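4. Reading price pass-through out of shelf data

The claim under review in this section is a familiar one: that when wholesale costs rise, grocers pass the rise on to shoppers quickly, and when costs fall they drag their feet. It has been repeated so often that many readers will take it as settled. We think the evidence is thinner than the confidence with which it is quoted, and we set out our doubts before turning to our own estimates in Section 5.
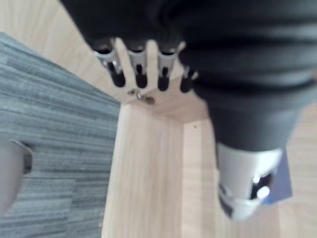
Hanne Egilsson
Working paper, Applied Pricing Group. Comments welcome.

Most of the published work on the towns of Kutamel and Skulunora rests on scanner records from a single chain, Dantas. The attraction is plain. Dantas kept weekly prices for over 2,000 products and was willing to share them. But a chain that is willing to share its prices may differ from one that isn't, and none of the papers we have read tries to say how. Dantas sets its prices centrally, from one office, and changes them on a fixed weekly cycle. A slow response to a cost fall in such data may tell us something about market power. It may also tell us something about how often somebody in that office updates a spreadsheet.

A second trouble lies with the cost side. The usual measure of wholesale cost is the supplier's list price. Few grocers of any size pay list. They get rebates at the end of the quarter, allowances for shelf space, and help with promotions, and very little of this appears in the data. Suppose a supplier cuts its list price and trims the rebate by the same amount. The grocer's true cost has not moved, so there is no reason for the shelf price to move either. A regression of shelf price on list price will still record a cost decrease that was not passed on. If suppliers handle cuts this way more often than rises, and we suspect some do, the well-known asymmetry could show up in full with no foot-dragging by anyone.

Defenders of the result reply that rebates are small for staples such as flour and rice. Perhaps they are. The support offered is a survey of buyers, who were asked to recall their rebates from memory, and who had every reason to be vague. We would not build much on it.

Third, there is the matter of which products stay in the sample. The standard practice is to keep only goods sold in every week of the period, which leaves 400 of them. The goods thrown out are the ones that were dropped, replaced or relabelled. Those are just the cases in which a grocer is likely to change a price by the back door, by swapping a 500 gram packet for a smaller one or bringing in a cheaper line beside the old one. A shopper who moves to the cheaper line has enjoyed a lower price. The sample says she has not.

Figure 2. Robot's arms and legs over a grey carpet
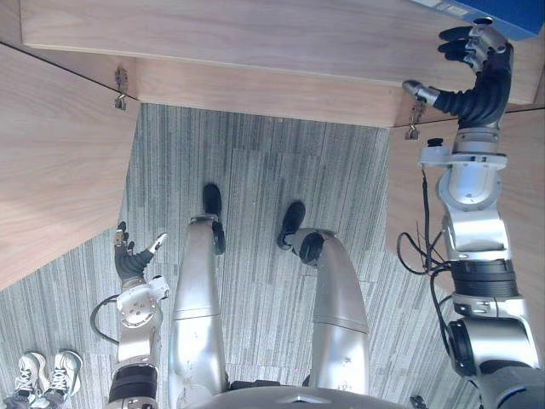

None of this would matter a great deal if the estimates held up when the sample was changed. They do not hold up well. Using only the Kutamel stores, the gap between the response to a rise and the response to a fall is wide and steady. Using only the Skulunora stores, it shrinks to the point where we could not rule out chance. The towns share a supplier, a tax rate and a labour market. What they don't share is a rival: Brondotard opened in Skulunora partway through the period and never came to Kutamel. One reading is that competition cures the asymmetry, and that reading has been taken up with some enthusiasm. We are less sure. Brondotard chose where to open, and it presumably chose a town where it expected prices to behave in a way that suited it. The timing is awkward too. The gap in Skulunora begins to narrow in April, before the new store had sold anything.

It could be argued that Dantas saw the rival coming and acted early. That is possible, and we have no way to disprove it. But an account that is supported when the gap closes after entry, and equally supported when it closes before, is not being tested by the data at all. We would want to see some sign of early action that does not depend on the price series itself – a change in staffing, say, or in advertising.

There remains the question of how the standard errors were worked out. Earlier authors treat each product as a separate source of information. Where prices are set by one office, this is hard to defend: a decision to hold all tinned goods steady for a month is one decision, whatever the number of tins. Grouping the errors by product category makes the intervals much wider – wide enough, in the case of dairy, to take in zero.

We do not claim that pass-through is symmetric. Our view is only that the present evidence cannot tell slow pricing apart from poor measurement of cost, and that the 2 towns are being asked to carry more than they can bear. Section 5 repeats the main regression with invoice prices in place of list prices, for the smaller set of goods where invoices could be had.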